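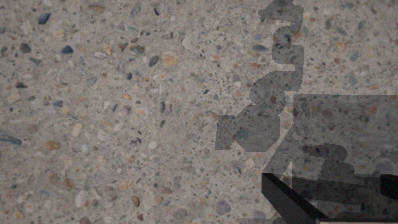 Speckled floor surface with stone chips in blue, brown, tan and cream.

Choosing a Floor for the Avdale Reading Room

October 7, 2025

The reading room at Avdale will close in January for replacement of its floor covering. Readers of this blog have asked how the decision was reached, and I set out the main points below. The views are my own.

The present carpet was laid in two stages, and the older section by the periodicals has lifted along its seams. Repairs were carried out twice. The supplier, Hapeta, no longer makes the pattern, and the remaining stock was used up on the second repair.

The room measures 1,071 square feet. Three coverings were considered: new carpet tile, sheet linoleum, and a poured floor with stone aggregate. Carpet tile is the quietest of the three and was the first choice of most regular users. Linoleum costs less but would require the subfloor to be leveled throughout. The poured floor is the most expensive at the outset and has the longest expected life, which the quotation from Skekura gives as 60 years with ordinary care.

Noise was the chief objection to a hard floor. I share that concern to some extent. Chairs will be fitted with felt pads, and the two long tables will stand on rugs. Wheeled carts will be kept to the hours before opening.

Color took longer to settle than cost. A mixed aggregate was preferred over a plain gray, as it hides small marks and does not commit the room to one wall color. The final blend has not been ordered. Samples may be viewed at the front desk during regular hours.

Work is scheduled to take eight weeks. During that time newspapers and reference books will be available at the Udadach branch, where 94 seats are provided. Reserved items should be collected there as well. The book drop at Avdale will stay open, but the side entrance will not, and visitors who normally use the ramp on that side should enter from the parking lot.

Shelving plans will be covered in a separate post.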